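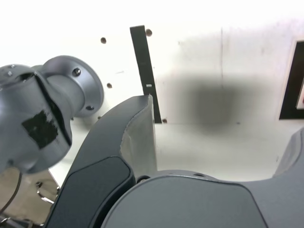
Buyer Walk-Through Checklist: Lot 77, Trellach
Craddock plan, single story, 1492 sq ft
Walked 2022-07-16, before closing

Outside
Grading slopes away from slab: OK. Great job on the side yard, it was a mud pit in May.
Downspouts connected: OK at front. Back left one stops short of the splash block. FIX
Driveway: OK, one hairline crack by the mailbox, noted only
House numbers up and lit: OK, and they look terrific from the street!

Kitchen
Cabinet doors level: OK except over the fridge. ADJUST
Drawers: all soft close. I opened every one twice because I could.
Under-sink leak check, water run for 5 minutes: OK
Range vent to outside: OK, felt the air at the wall cap
Outlet left of the sink: would not reset. FIX BEFORE CLOSING
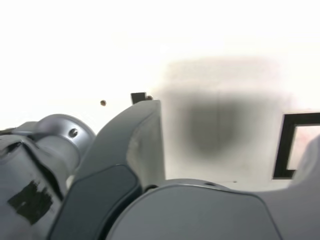 Paint and trim are where most of my list ended up, and Tikska's painters really did beautiful work in the bedrooms. The hall is the weak spot: two roller marks by the thermostat and a gap in the baseboard at the closet. Mark things like these with tape while you walk, and make it dark tape. Blue got lost on our hall color, so I went back and did those again.

Bathrooms
Tub and shower drain: OK, fast
Caulk at tub: thin in the far corner. REDO
Fan: OK, so quiet I had to hold a tissue up to it
Toilet in hall bath: rocks a little. FIX

Garage and attic
Door reverses on contact: OK
Attic insulation even: OK from the hatch, did not crawl in
Water heater strapped: OK
Fedska Lane side door: sticks at the top, needs planing

Paperwork
Appliance manuals: received
Warranty book: received
Paint codes: still waiting, asked twice
Holdback for open items: $500, in writing

Second walk after the FIX items are done. Bring the tape, a phone charger for testing outlets, and the tall ladder this time.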